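« La règle la plus utile tient sur un bout de scotch au sol »

J'avais prévu une heure avec Perrine Lefèvre, on en a passé presque trois. Il faut dire que quand on la lance sur les règles d'usage des humanoïdes en milieu de soin, elle ne s'arrête plus (et moi non plus, j'avoue, j'avais rempli mon carnet avant le deuxième café). Perrine travaille chez Vakeson, une petite structure qui rédige des protocoles pour des établissements qui veulent essayer des robots dans leurs chambres, leurs réserves, leurs couloirs. Avant ça elle était ergothérapeute, et ça s'entend : elle parle de hanches et de genoux même quand il s'agit de moteurs.

Son dernier document s'appelle Toma. Il fait 26 pages dans sa version longue, et elle en est un peu gênée. « La première version en faisait 4 et je la préférais. Et puis tout le monde a voulu son paragraphe. L'assurance, l'hygiène, la maintenance... À la fin, les équipes sur le terrain ne lisent que l'annexe. » Je lui demande ce qu'il y a dans l'annexe. « Les distances, les postures, qui a le droit d'appuyer sur quoi. Le reste, franchement, c'est pour les classeurs. »

On commence par les postures, justement, parce que c'est son sujet préféré. Pour elle, la plupart des textes qu'elle relit supposent un robot debout, bien droit, au milieu d'une pièce dégagée. « Sauf qu'une chambre, c'est plein de choses à hauteur de tibia ! Des roulettes, des fils, des bacs, des poignées. Et dès que la machine plie les genoux pour aller vers le bas d'un meuble, tout ce que vous avez écrit sur la zone de sécurité devient faux. Les coudes s'écartent, le dos part en arrière ou en avant, l'encombrement n'est plus du tout le même. »

Donc Toma demande deux zones, une pour la machine debout et une pour la machine basse, la seconde étant plus large. Le scotch au sol, c'est ça : deux couleurs, et on ne discute pas. Je lui fais remarquer que ça paraît bien artisanal pour des engins pareils. Elle rit. « Oui, et c'est la règle la mieux respectée de tout le document. Les gens voient la ligne du coin de l'œil. Un pourcentage de vitesse réduite affiché sur une tablette, on ne le voit pas. »
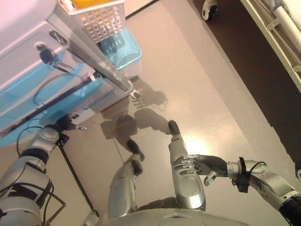
Vient ensuite la question des câbles, et là je sens que le sujet a dû faire des étincelles en réunion. Perrine distingue ceux de la pièce et ceux du robot. Pour les premiers, la consigne est bête comme chou : on débranche, on enroule, on accroche, avant chaque essai. Pour les seconds, elle voulait interdire toute boucle dépassant des bras. « On m'a répondu que l'articulation avait besoin de mou, et c'est vrai, si vous plaquez tout, vous tirez sur les connecteurs au premier mouvement ample. Alors on a écrit autre chose : la personne qui surveille fait le tour de la machine et regarde chaque boucle à côté de chaque poignée de meuble. Ça prend 19 secondes, j'ai chronométré, j'étais vexée. »

Et les meubles ? Chez Bullel, l'un des sites qui a relu le texte, on lui a demandé pourquoi elle tenait tant aux roulettes. Elle s'anime tout de suite. « Parce qu'un meuble qui roule, c'est un meuble qui s'en va quand on tire dessus ! Un soignant le sait, il met le pied, il cale avec la cuisse, il n'y pense même pas. Le robot, il faut le lui avoir prévu. » Toma impose donc de bloquer les freins ou de caler à la main, lit compris, et de le noter. Même chose pour les serrures : le meuble est ouvert ou il est fermé à clé, mais l'opérateur doit le savoir avant de donner l'ordre, histoire de ne pas laisser une main mécanique insister sur un tiroir verrouillé.

Je lui parle de la norme maison d'Ivow, que plusieurs lecteurs m'avaient envoyée. Elle la connaît par cœur et n'est pas tendre : trop de seuils, pas assez de verbes. « Je veux lire "reculez", "lâchez", "appelez". Je ne veux pas lire "il convient de veiller à". » Elle leur pique quand même une idée, le délai de 24 heures pour signaler un contact imprévu, même minuscule, même avec une poubelle. Les signalements ne servent pas à punir, elle y tient beaucoup, et elle a fait retirer la case « responsable » du formulaire.

Avant de partir, je lui demande ce qui manque encore à Toma. Elle réfléchit un bon moment. « La lumière. On n'a presque rien écrit sur la lumière, les ombres, les sols qui brillent. J'ai une demi-page de notes et pas de règle. » Elle espère avoir quelque chose pour janvier. Elle me promet aussi de m'envoyer la version courte, celle de 4 pages, que je mettrai en lien dès que je l'aurai reçue.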